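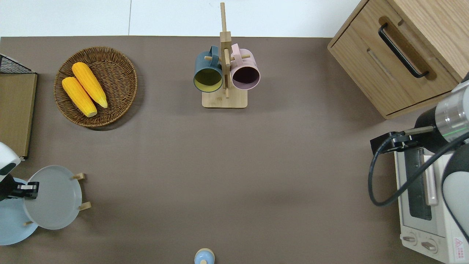
Mug tree or hooks under the shelf, what are people doing? Small table, trying to get everything we use daily out on it and nothing else. Ive got the wooden tree with the two mugs on it, slate blue one and the pale pink one, then the plate stand with the grey plate up in it, corn in the wicker basket for tonight. Looks all right from above I think but the tree takes up more room than you'd expect, mugs stick out either side and you catch them with your elbow. Table is brown so at least crumbs dont show. Thoughts before I start drilling holes.
posted by kettle_first, 24th February

Re: mug tree or hooks
Hooks. Every time. Had a tree for years, went over when the cat got up, lost 2 good mugs. Screw hooks are pennies.
posted by Dunmore Lass

Re: mug tree or hooks
disagree, hooks under a shelf means mugs swinging at head height and steam getting at the shelf from the kettle. Mine warped. Tree with a decent square base wont go anywhere, yours looks solid enough. Push it right to the back.
posted by pantry_moth

Re: mug tree or hooks
Never mind the mugs, why is there corn living on the table? Fridge, husks on if you can get them like that. Goes starchy left out. My mother used to say water on before you pick it.
posted by Mairéad Coughlan

Re: mug tree or hooks
It's for TONIGHT Mairéad, said so. Basket is nice, I like seeing food out. Had onions in it before that.
posted by kettle_first

Re: mug tree or hooks
Fair enough. Still put it in the fridge.
posted by Mairéad Coughlan

Re: mug tree or hooks
Plate stand is the bit I'd lose. One plate up in a holder is a plate on show, its not storage. Get a proper upright rack, the Himora one takes 6 dinner plates and has a tray under. Or stack them in the cupboard like everyone else. Stacked plates take up hardly anything.
posted by 318_Terrace

Re: mug tree or hooks
Stacked plates chip. Always the bottom one you want as well. I'm with the OP on standing them up but agree the little stands are a faff if you've more than a couple. Kilex did a longer peg one before Christmas, bought it in December, pegs are a bit loose but a dab of wood glue sorted it. Check the gap between pegs first, my deeper plates dont sit in it.
posted by pantry_moth

Re: mug tree or hooks
Right. Had a go at moving things about this afternoon. Plates off first, then the basket out of the way, then see what's left and wipe the whole top down. Tree has gone to the back like pantry_moth said. Not drilling anything yet.
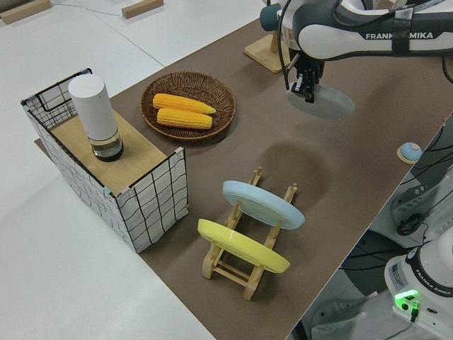
Wire rack is staying at the end whatever anyone says, it's got the wooden board on top so it's basically an extra shelf, and I can get tins underneath. Was going to put the plates on there but then where do the tins go. Corn still in its basket, sorry Mairéad. Anyone got the longer Kilex one and can measure it? Their site gives the height and nothing else, useless.
posted by kettle_first

Re: mug tree or hooks
17 inches end to end, just put the tape on mine. Not counting the feet.
posted by pantry_moth

Re: mug tree or hooks
Thats huge for a small table!! You'd be swapping one clutter for another. Hang the mugs, shelf the plates, done. Hennessy's on the Clerberg road has brass hooks loose in a box by the till, you can buy just the two.
posted by Dunmore Lass

Re: mug tree or hooks
Renting, so hooks would have to be the stick on sort anyway. Should of said. Do those hold a full size mug?
posted by kettle_first

Re: mug tree or hooks
No. Well they do until they dont. Wipe the shelf with white spirit first, leave them overnight before you hang anything on. Even then I wouldnt trust one over a hard floor.
posted by 318_Terrace

Re: mug tree or hooks
Tree it is then. Will look at the Himora as well, cheers. Off to put the water on
posted by kettle_first

Re: mug tree or hooks
No salt in it! Makes the corn tough.
posted by Mairéad Coughlan

Re: mug tree or hooks
that's a myth, always salt mine
posted by pantry_moth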